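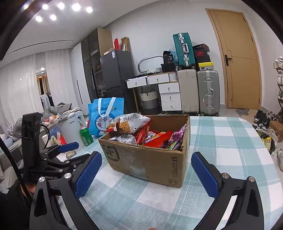 CSV-Import der Kurse bricht ab

Melaniia Kushnir
12. Januar 2020

Guten Tag, ich möchte in Jusance die Teilnehmer für unsere Kurse importieren. Die Datei hat 718 Zeilen, aber nach Zeile 200 endet der Import ohne Meldung. Was mache ich falsch?

Amr Soliman
Wahrscheinlich ist in Zeile 201 ein Semikolon im Namen des Kurses. Bitte öffnen Sie die Datei im Texteditor und setzen Sie dieses Feld in Anführungszeichen.

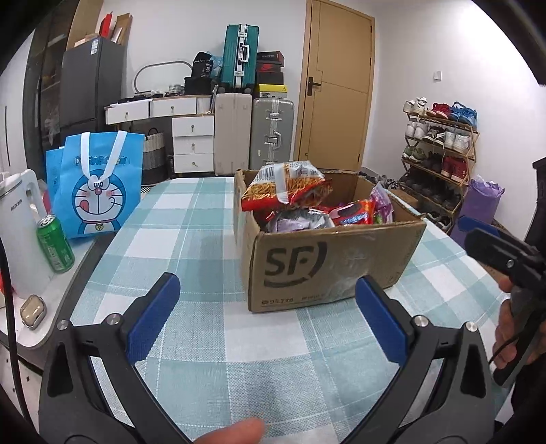 Danach speichern Sie als UTF-8 — ohne BOM — und laden die Datei noch einmal hoch. Die schon angelegten Konten werden dabei übersprungen.

Nekholm
Bei mir war es im November gleich. Habe in 4 Teilen importiert, dann ging es.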